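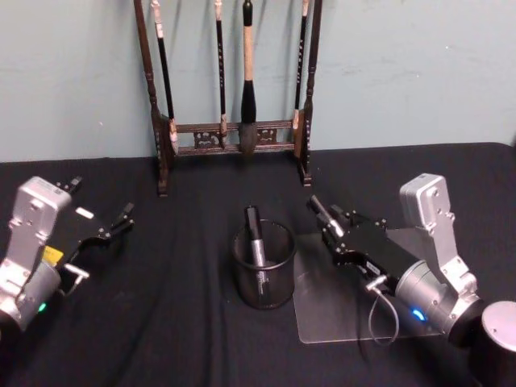

The brush rack, with its lodger in the mesh cup.

Thursday, January 14, 2021

Set up the writing table again. I say "again" because it has been set up and taken down so often since New Year's that the cloth has given up on lying flat. Black was Ayten's idea. Black hides ink, she said, and she was right, and it also displays every crumb, cat hair and fleck of eraser in the county. I smoothed the wrinkles toward the front edge with my forearm, and they came back while I was looking for my glasses.

The rack went against the wall. I am fonder of that rack than I am of anything I've done with the brushes. I carried it home from the Kravets closing sale wrapped in a bath towel, having paid 22 dollars and talked myself into believing that the carved panels alone were worth it. The carving collects dust in a way I can only call traditional. Went at it tonight with a cotton swab, did half of one panel, and had tea.

Four brushes up. The big one with the thick pale handle gets the middle because it looks like it belongs to a person who knows what he's doing. I have used it twice. The first time I made a horizontal stroke that Ayten described as "confident," and the second time I made the same stroke by accident while trying for a dot. The thin ones do all the work, such as it is. The one on the right has small lettering on the handle, and I keep meaning to ask somebody what it says. Could be a blessing, could be the phone number of the factory.

Then the marker. I put it in the mesh cup, right out in front, where it leans like a man waiting for a bus. I'd like the diary to record that I own a rack, brushes, a stack of practice paper and a book by a very patient author, and that everything I have written this week, including the grocery list and the label on the freezer soup, was written with the marker. It doesn't need soaking. It doesn't need its tip reshaped between two fingers. It has a cap.

Lesson 6 tonight, by phone, with Killian Leblanc on the line too, since he's a week behind and wanted to listen. The lesson was how to hold the brush upright. We had the same lesson last week under a different name. Killian says he's practicing on the backs of old Hummont invoices and has got through 39 of them, and I believe him, because he has nothing but invoices over there. I said I'd been concentrating on posture.

The wall back there wants washing, or painting. It's scuffed from the bookcase we moved out, and the blue-gray I was so sure of in the store looks more gray than blue by lamplight. April, maybe, with the windows open. I wrote "paint wall" on an index card so I wouldn't forget. Marker, obviously.

Ayten called back after supper to ask whether I'd started the page of vertical strokes for next time. I told her the table was all set up. There was a pause -- a long one, for her -- and she said that was very good, and to do two pages.

Soup again. Bed by ten.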